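Clunomano capsule wardrobe: where we are, 15 Feb 2022
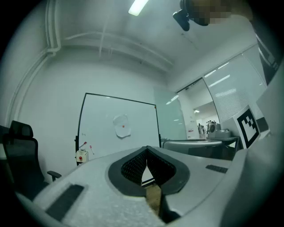
The office chair, black mesh, tall headrest.

Hi all! So the Kiler coats are back from the second fitting and I love them (the sleeves finally sit right!). We've spent 2000 of the grant so far, mostly on wool. Nine looks are styled and three still need shoes – I tried ankle boots with the long skirt and, well, no. The Kalogeropoulos scarves are running late, so I'd like to move the lookbook to October if that's okay with you. Budget sheet to follow.

Recent updates
Picking the Clunidmont knits
Hats, yes or no?
20 buttons later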